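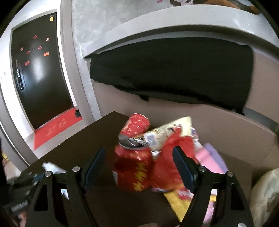
Teaching Robots to Tidy Up, One Candy Wrapper at a Time

The Flilix hand-held gripper kit puts robot training in your own two hands, and it's a lot more fun than it has any right to be

The first thing I picked up with the Flilix was a tea bag, still in its paper sleeve. It took me three tries. By the end of the evening I was picking up receipts, bottle caps and a single almond, and my partner had gone to bed without me noticing.

Flilix is made by Grinness, a small company in Trostlow, and it comes as a pair of grippers you squeeze by hand. You do a chore with them, the cameras record what you're doing, and the recordings become lessons for a robot arm with the same kind of fingers. You don't need to own the arm, at least not on day one. That's the part that got me excited, since I've wanted to play with this stuff for years and never had the floor space (or the nerve) for a real robot in the apartment.

"We wanted people to record in the rooms they live in," says Zuleica Andrade, who leads the design work at Grinness. "A lab table is too polite. You put one cup on it and everyone stands back. At home there's a cup, and there's a bag of chips leaning on the cup, and somebody left a sponge there."

She's right about the sponge. My kitchen turned out to be a wonderful training ground, and I spent a very happy weekend making it worse.

Setup is quick. Each gripper charges from its own cable, and the Batista app pairs them and walks you through a short calibration where you open and close the fingers a few times. After that you press a button, do the task, and press it again. The app sorts your takes and flags any where the camera lost track of where it was. I had plenty of those at first because I was swinging the thing like a tennis racket. Slow down and they mostly disappear. 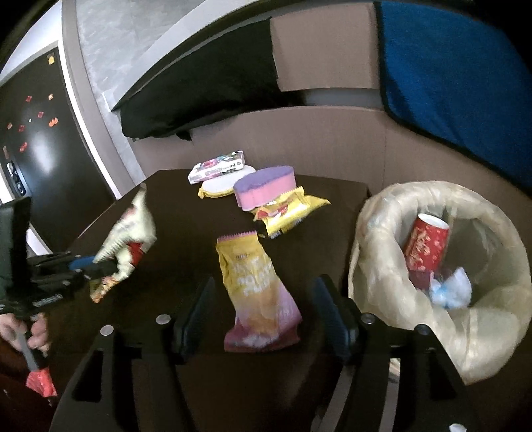
Trash is the chore Grinness suggests for beginners, and I'd agree with that. Pick up a wrapper, carry it to the bin, let go. It sounds like nothing! But wrappers bend, slide and stick to each other, and every one of them sits a little differently from the last. You start to notice how much your fingers usually do for you. With a gripper you have to choose an edge, line up with it and commit.

Working with both hands takes longer to learn. My left was hopeless for the first hour, and I kept bumping one gripper into the other over the bin. Then something clicked and I was holding a bag open with one and dropping things in with the other. Josué Lins, who tests the kits before they ship, told me he can spot a new user by the elbows. "They lift them up like they're carving a turkey," he said. "Put your elbows down and it gets easier right away." It did.
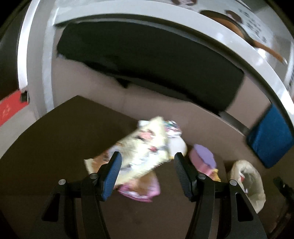
The finger pads deserve some praise. They're soft enough to give a little, and the grooves help with thin, slippery plastic, which was the material I expected to hate. Snack packaging is rough on cameras, too. Look at the pale cream-yellow packet between the fingers, with bright light bouncing off its glossy surface and its printing smeared by motion, and you get some idea of what the software has to cope with. Batista kept nearly all of my takes with shiny packets in them, and the ones it threw out were the ones I'd have thrown out myself.

I have complaints. The grip is a bit wide for me, and anybody with small hands should try one before buying. Your thumb gets tired before your arm does. The app is good at telling you a take went wrong and vague about why, so I did a lot of guessing early on. I'd also love a quieter start button. It beeps, and late at night it really beeps.

Then there's the price. A pair costs $1,878, app included, which is serious money for a hobby but much less than I expected to pay for anything with the word "robot" attached to it. Schools and small labs can borrow a pair from Grinness for a month before deciding. Andrade says the loan program has a waiting list that runs to November.

How many takes do you need? For one simple task in one room, Lins suggests 200 as a starting point, and more if you want it to work when the lights change or someone moves the table. I made almost 300 over my weekend and the next few evenings, with breaks for my thumb. I sent the set to Grinness, where they trained an arm on it overnight and called me in the morning so I could watch on video.

The arm reached out, thought about it, and took a candy wrapper by the corner. It missed the bin by an inch. Lins nudged the bin over and ran it again, and this time the wrapper went in. I've already started on the silverware drawer.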